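The last bus to Zerbridge left at 9. She missed it by a minute, maybe less. Rain. One shoe full of it.

So she walked. 28 miles, stupid, she knew that, but the letter was in her coat and the letter said come before morning. No name on it. Just the Poltitz postmark and her mothers handwriting – six years after the funeral.

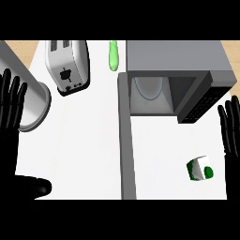

By the quarry her legs were gone. A truck slowed. Toltent Feed & Grain on the door, the driver chewing something. Where to. Zerbridge. Get in then.

He didn't talk. Radio low, some ball game. She held the letter flat on her knee and read it agian. Come before morning. Bring the key.

What key. She'd thought that all week. Then her hand went to the chain on her neck, the little brass thing she'd worn since she was a kid, and she said oh, out loud.

The driver looked over. "You're the daughter," he said, and turned off the radio.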